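4 Planung und Beschaffung (vor der Bestellung lesen!)

Stand 26. September 2021. Bearbeitung: Hélène Vachon. Gilt für den zweiarmigen Tischplatz Traltcombe, Ausführung mit Seitenwänden. Für die offene Ausführung siehe Kapitel 5.

4.1 Budget aufteilen

Häufigster Fehler: alles Geld in die Arme, nichts übrig für den Rest. Deshalb in dieser Reihenfolge planen.

1. Tisch und Rahmen zuerst. Nutprofile aus Aluminium, Länge inkl. Überstand für die Armsockel bestellen. Nachträglich verlängern geht, sieht aber schlimm aus und kostet doppelt.
2. Arme paarweise bestellen, gleiche Charge. Gemischte Chargen brauchen getrennte Kalibrierdateien.
3. Greifer und Handgelenkkameras als eigene Position führen. Nicht im Armpreis verstecken, sonst fehlt beim Ersatz später die Kostenstelle.
4. Kabel, Stecker, Netzteile. Eigene Zeile. Wird immer vergessen.
5. Material für die Aufgaben: Obst, Körbe, Tüten, Bausteine, Ständer usw. Als Verbrauch buchen, nicht als Anlage.
6. Reserve: 3.000 Euro je Platz. Nicht verplanen, auch nicht "vorläufig".

Hinweis: Wandplatten kommen von Oment, Lieferzeit 9 Wochen. Im Juni eher länger. Profile kommen separat, also zwei Lieferungen und zweimal Fracht einplanen.

4.2 Platzbedarf festlegen

1. Aufgabe aufschreiben, die am Platz laufen soll. Ein Satz reicht.
2. Größten Gegenstand der Aufgabe hinstellen, dann erst die Tischtiefe festlegen. Ein Notenständer mit Dreibein braucht mehr Fläche als man denkt, die Beine stehen weit raus.
3. Greifbereich beider Arme muss sich in der Mitte überlappen. Sonst kein beidhändiges Arbeiten.
4. Hintere Ecken nur für Sachen, die stehen bleiben dürfen. Korb zum Beispiel.
5. Kabelweg am Unterarm entlang mit Schlaufe am Ellbogen vorsehen. Länge großzügig.
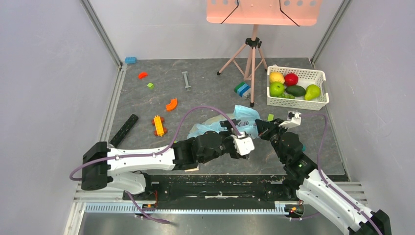 6. Wandfarbe hell und matt bestellen. Glänzende Platten waren in Stesden ein Fehlkauf, mussten alle getauscht werden.
7. Vorderkante für die Verdrahtung freihalten. Keine Ablage davor schrauben, man kommt sonst nicht mehr an die Stecker ran.

ACHTUNG: Vor jedem Umbau am Rahmen beide Arme stromlos schalten. Arme abstützen, sie sacken ab.

4.3 Greifer und Ersatzteile

1. Finger gelten als Verschleißteil. Pro Arm 2 Satz auf Lager, Bestellung über Liepiņa, Artikelgruppe 23.
2. Finger bei jeder Wartung ansehen. Kratzer und helle Scheuerstellen sind normal. Tausch bei Rissen oder wenn sich Kanten in Folie verhaken.
3. Bei Aufgaben mit dünner Folie, Tragetaschen usw. Verschleiß und Material höher ansetzen. Tüten reißen, also packungsweise kaufen.
4. Pro Greifer eine Kamera. Eine Ersatzkamera für den ganzen Raum genügt meistens.

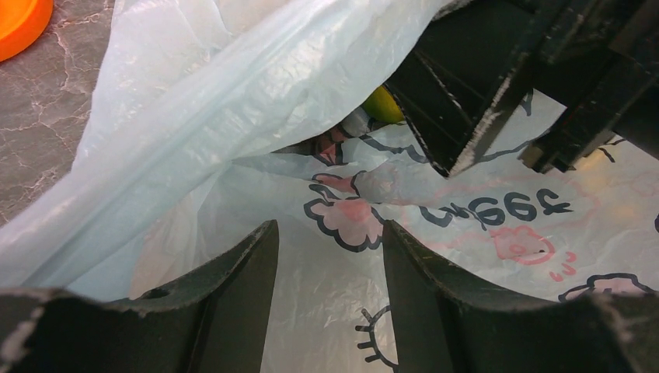
5. Tüten möglichst immer vom selben Lieferanten. Andere Foliendicke = anderes Verhalten beim Öffnen, dann sind die alten Aufnahmen nur bedingt vergleichbar. Bei Wechsel im Protokoll vermerken.
6. Bedruckte und unbedruckte Tüten getrennt lagern und getrennt abrechen.
7. Frisches Obst nur wochenweise einplanen. Attrappen sind auf Dauer billiger, Gewicht aber vorher prüfen.

Hinweis: Greiferfinger anderer Hersteller passen mechanisch oft, die Bohrung sitzt aber manchmal anders. Erst ein Paar bestellen und probemontieren, dann den Rest.

4.4 Angebote einholen

1. Stückliste aus Anhang B kopieren, Mengen eintragen.
2. Angebot immer mit Fracht und Verpackung anfordern. Ohne Frachtangabe zurückschicken.
3. Zahlungsziel und Lieferzeit in die Tabelle übernehmen. Spalte "zugesagt" und Spalte "bestätigt" sind nicht das selbe.
4. Freigabe durch H. Vachon, danach bestellen. Auftragsbestätigung ablegen im Ordner Traltcombe / Beschaffung.

ACHTUNG: Keine Teilbestellung der Arme ohne Netzteile. Eingangsprüfung ist sonst nicht möglich und die Rügefrist läuft trotzdem.

Weiter mit Kapitel 5, Wareneingang siehe 6.1.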